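Setting Up the Cabinet and Backdrop

Before you start, clear the floor where the cabinet will stand and check that you have the cloth, the metal clips, the cut-out letters and the bag of pins. The Cinwood cabinet is heavier than it looks. Two people should carry it.

1. Hang the black cloth first. Start at one side and work across the top edge, then bring the cloth around to the other side.

2. Clip the top edge as you go. Pull the cloth snug between clips, but don't stretch it. Fold lines from storage will drop out a little by the next day. Do not iron the cloth in place.

3. Slide the cabinet in with its back to the cloth. Leave a gap of 5 inches so you can reach behind it – you will need the room for the lower letters.

4. Pin the upper word just over the top board. Letters may be staggered in height.
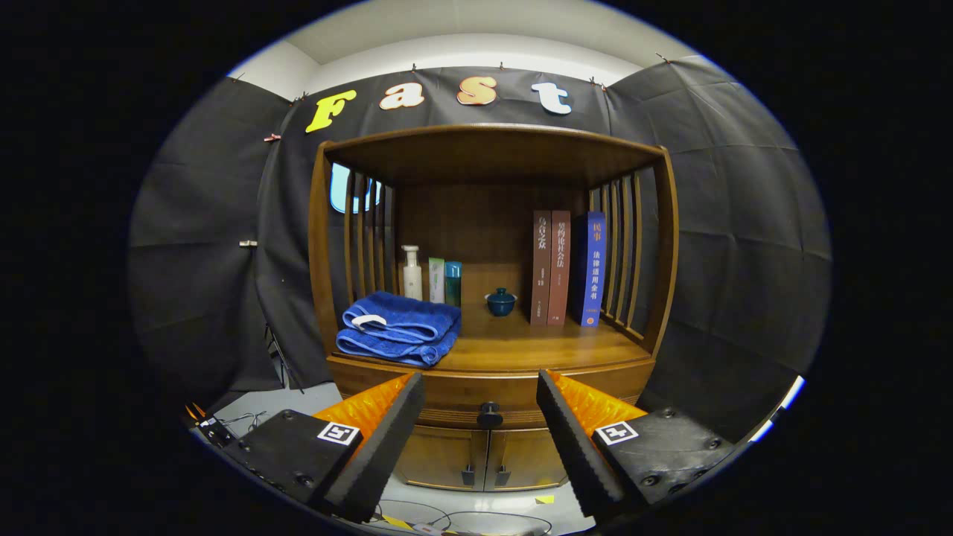 Page 12

With "Fast" set as the upper word, the F is the lowest of the four letters. Keep the pins near the middle of each letter. Pins close to the rim tear the card.

Note: Anything mounted low on the cloth will show through the slats on the sides of the cabinet. Check from the front before you pin it for good.

5. Wipe the shelf with a dry cloth. The finish is glossy and shows fingerprints, mostly along the front.

6. Fold the towels to the same width and stack them on the left half of the shelf. Turn the fold with the tag to the front. If the lower towel droops over the rim, slide the stack back or fold the towel again.

Caution: Do not hang anything from the slats, and do not lift the cabinet by its top board. The board overhangs the compartment and makes a tempting handle. Lift from the base.

Caution: Keep spray cleaners away from the cut-out letters. The colors run.

Replacement letters and pins are listed under part 3390. For missing clips, ask Yolanda Cárdenas at the Gakard parts counter, open Saturday until noon.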